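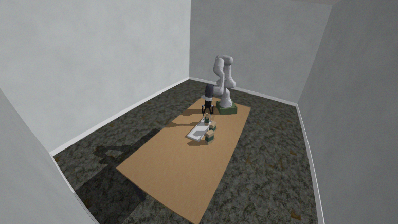

The Flanava Deck

The template came with 70 slides and a promise. Flanava, it said, would make any speaker persuasive. I had paid nine dollars for it, so I had my doubts.

I was due to present in Follulcombe, to a room of people who sell roof tiles. My subject was whether the Wungate office should stay open. I thought it should. My desk was in it. 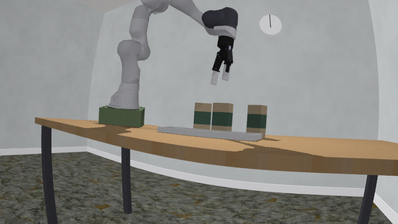 The arm over the table, green base at the back.

I chose the colour scheme called Babić, a sort of bruised plum, and typed in my numbers. We had 700 customers. The slide said 2,000. I fixed it and it changed back. I fixed it again, saved, shut the laptop and made toast.

When I opened it the slide said 2,000 and the heading had become "Growth You Can Feel". A placeholder, I decided. Software is full of those. I have never believed in a haunted anything, and I wasn't going to begin with a pie chart.

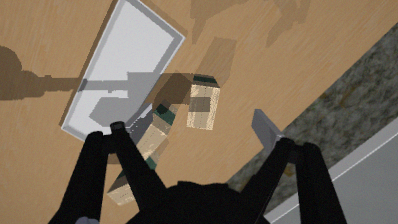 On the day I clicked through to the customer slide and waited for someone to laugh. They wrote it down. I said the real figure was 700, and a man at the front told me, kindly, to trust my material. I looked for help in the next slide, which I hadn't made. It had no words on it, only a white tray with nothing on it but a grey shadow, blocky and jointed like an arm. The room nodded at it for a good while.

They voted to keep Wungate open. They also voted to have the deck run it, as it seemed to have a better grasp of the business.

I still have my desk. Each morning there's a new slide waiting, and I check its sums by hand - they are always wrong, and the cheques always clear.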